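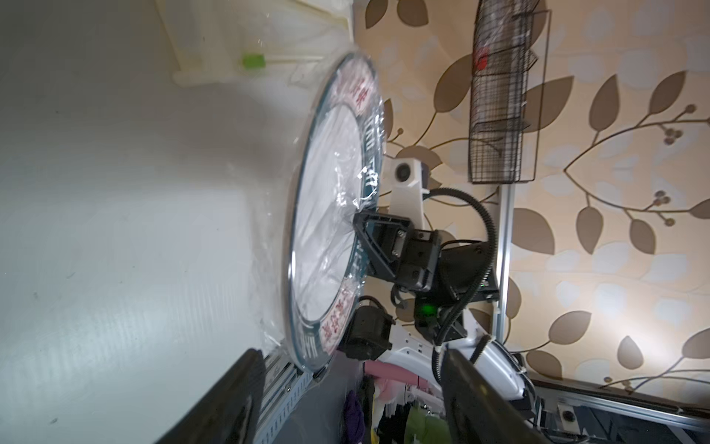
Struan Strachan has been driving people between distilleries for 19 years, and he still gets a bit giddy when the first pub sign comes into view. "You'd think I'd be sick of it," he says over a pot of tea at the Tollum depot, "but every group laughs at something different!"

He began with one old minibus and a route of three stops, and a friend, Alistair MacRitchie, doing the talking at the front. 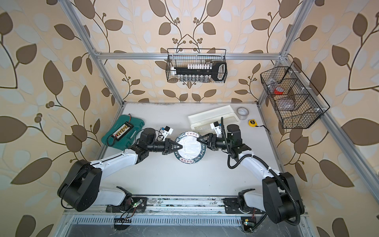
These days there are 11 seats booked most Saturdays, and February, of all months, is his favourite – quiet roads, a fire lit at every bar, and hosts with time to chat. "They'll pour you something they've been keeping back," he says. "And I drink ginger beer, before you ask. My passengers can have my share, and they usually do."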